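**Progress report to the Clemik small builds fund**
Project: Mamen hand-held grippers
15 Jun 2020

We have two grippers you can pick up and squeeze, and I'm so pleased to be writing that sentence! The grant paid for the filament, the bearings and our bench time at the Soltani shared workshop, and it's all being put to good use.

The gray housing took the longest. We printed it four times before the finger slides stopped binding (the fix was a wider slot and a dab of dry lube). The black fingers are our favorite part so far. They're curved, with a textured face on the inside, and they close evenly now when you squeeze the handle.

The second gripper, the white and light gray one, carries a cube with a square black-and-white marker on it, so that software can work out where the tool is and which way it's pointing.
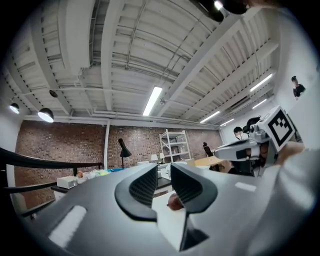

Clirnance, our partner on the tracking side, wrote back that the marker cube is the right idea but the mount needs to be stiffer, and asked us to test it with faster arm movements. Fair point, and we've already drawn a thicker bracket.

Still to do:

- print and fit the new bracket
- run 100 open-and-close cycles on each tool
- write up the parts list so other people can build one

We've used seven of our nine booked bench days. The finished plans should be with you in September, and we can't wait to share them.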